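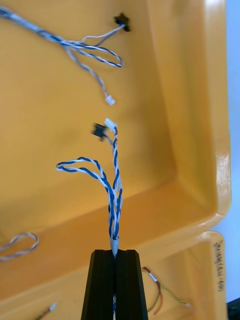
## Wikeck pauses harness picking at Allumby after gripper fault

December 23, 2019

I'm Poonam Sachdeva, I look after the picking cells at Wikeck, and I'd like you to hear this from me. We've stopped cell 2 at our Allumby site. The gripper was letting go of cable harnesses on the way out of the yellow bins — and on one run it held on too long and dragged a second harness along by its connector.

Nobody was hurt! The guard door stayed shut throughout. But we went back through 1,452 picks and found 381 where the grip reading dropped below our limit and the arm carried on anyway. It should have stopped every time.

Akash Gautam traced it to a setting changed in August, when we slowed the fingers down to be kinder to the twisted blue and white wires. The stop check never got changed to match (my miss, I signed it off).

Some 40 harnesses are being tested again by hand before they go anywhere near a customer. Cell 2 stays off until Soledad Camacho has signed the new check.

Questions? Ask for Mamta Bisht at the Wikeck press desk.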